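Section 2: Sorting small items into drawstring bags

Use this section for game pieces, letter blocks and other small parts stored in cloth bags. It applies to the Sallham bag set in all sizes.

Before you start

Clear a flat area of floor or tabletop and set the bags out. Open each bag fully by pulling the cloth apart at the neck. Do not pull on one side of the drawstring only, as the cord can slip back into the hem.

1. Put letter blocks and chess pieces down where you can see them before bagging.

2. Choose a bag for each type of item. Keep blocks and chess pieces apart.

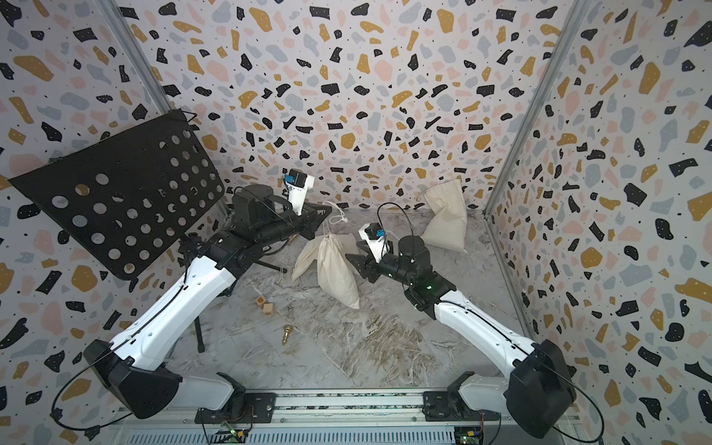

3. Place heavier items in first. The largest bag holds up to 400 grams.

Note: If a cord does slip into the hem, work it out with a safety pin. Replacement cord is sold in 14-inch lengths.

4. Hold the bag by its top edge and let the contents settle to the bottom.

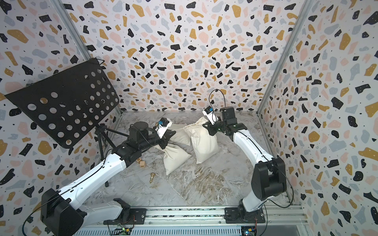

5. Draw both cords evenly until the neck closes, then tie a single bow. Do not use a tight knot.

6. Lay filled bags side by side in the storage bin. Do not stack more than 2 high.

Caution: Small pieces are a choking hazard. Keep open bags away from young children.

To wash the bags, empty them, turn them inside out and follow Section 5.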